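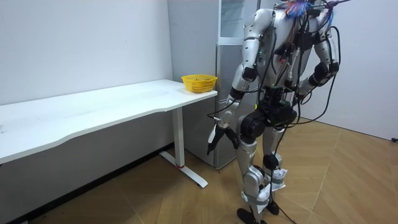
"Start at the shins," says the technician who looks after the humanoid at Starura, and she's already down on the floor checking the grey tape! The white wrapping at the ankles gets redone every 20 sessions, and she clearly loves the job.

Her big passion, though, is cables. "I used to tie everything down tight, and I hated it," she tells me. "Every time a connector went bad I'd be snipping ties for half an hour. Now I leave slack over the chest and hips and I can follow one line by hand, all the way down."

And the hands? She checks each one open, fingers spread and pointing down, before anything goes near the table. "If one finger lags, I want to see it in the air." She logs it all in a notebook (entry 2371 when I visited) and swaps suspect leads before she touches a single setting. In April that habit saved her from pulling a perfectly good hip actuator.

Next on her list are the colored wires at the top of the torso. "I want labels on every one," she says. "Blue first."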